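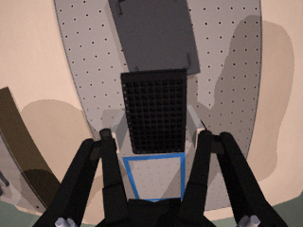 Storeroom relabeling at Lalarano

Relabeling of the small parts storeroom at Lalarano began in June and covers 1,963 stock locations. As of August 3, 2021, 728 have been converted to the new format.

The old labels gave an aisle and a shelf. The new ones add level and position, so a location code now has four fields separated by periods. Codes are read left to right, from the aisle end. Aisle letters are unchanged.

Parts supplied by Fotia keep their existing item numbers. Parts from Lalus do not - the supplier changed its numbering this spring, and both numbers will print on the pick ticket until the old stock is used up. If the two numbers on a ticket do not match the cross-reference sheet, set the ticket aside and do not pick.

Aisles C and D are next. Picking from these aisles will stop at 2 p.m. on changeover days, and late orders will be filled from the Nghiêm building. Allow one extra working day for those.

Label stock is the 860 series, matte. Glossy labels left over from the last order scan poorly under the aisle lights and should be returned to the supply desk.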